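Home | Archive | About | Elsewhere
2023-03-07
by Daranee Meesuk
Filed under: Small Defeats

My library card expired in July and I found out last week, at the desk, holding three books and a DVD about canals. The woman behind the computer turned the screen so I could see my own record, which is a cruel thing to do to a person. It had my old address on Sepp Street and a phone number I gave up two apartments ago.

To renew, I needed proof that I live where I live. I had a dentist's reminder card. I had a coffee card from Daltetti with one stamp to go. What the library wanted was a utility bill, on paper, and mine have been coming by email for years, to an account whose password is known only to God.

So I went home and asked the electric company for a paper bill. They are happy to mail one in 30 days. The water people could do it sooner if I drove out to their office in Orkness, a trip of about 60 miles with nothing at the other end but a counter and a bowl of mints.

I drove to Orkness. The mints were fine.
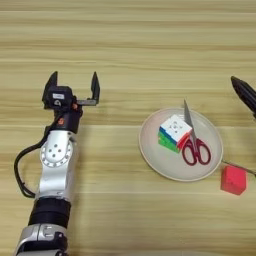 Prernevo, who reads this blog at work, wrote in to tell me that any library in the county will take a lease, and that I could have printed mine at the library, ten feet from the desk, for a dime. I have looked at the sign by the printer since then. It does say a dime.

Anyway, I'm legal again. The new card is green and comes with a tiny one for the key ring, and I'm allowed 100 items at a time, a number I find a little threatening. The canal DVD had been checked out by the time I got back — somebody else in this town wants to know about locks. I'm second in line for it.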